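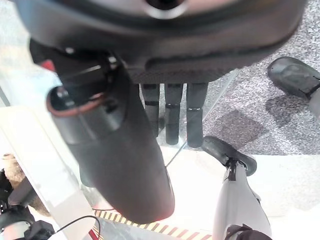 How Long Does a Loaf Stay Nice? My Bread Storage Project

Sunday, February 21, 2021

I picked bread because we always end up arguing about it at home. My mum swears by the fridge, my nan says never, and I just leave the bag open on the side and get told off. So for my project I wanted to find out who's right!

I used a plain white loaf from Gramholm, the bakery at the end of our road, and cut it up the same morning I bought it. I weighed every slice before I started. Two went in each place: a paper bag, a plastic bag, the fridge and an old bread tin (the tin was my nan's, so I had to promise not to dent it).

My first go was back in September and it was a bit of a disaster — I forgot to write down which bag was which and had to bin the lot. This time I used labels.

The slice I watched most closely started at 46 grams and sat in the paper bag. By the third day it felt like toast and I could snap it in half. The plastic bag kept its slices lovely and soft, but they had spots of mould on the sixth day, which was pretty grim to open. The fridge slices never went mouldy, though they did taste old from the second morning on. My brother spat his out.

I liked the tin best. It was a bit dry by day four but still fine with butter.

If I did it again I'd try brown bread too, and I'd borrow better scales, as ours only show whole grams and they stick when the kitchen's cold.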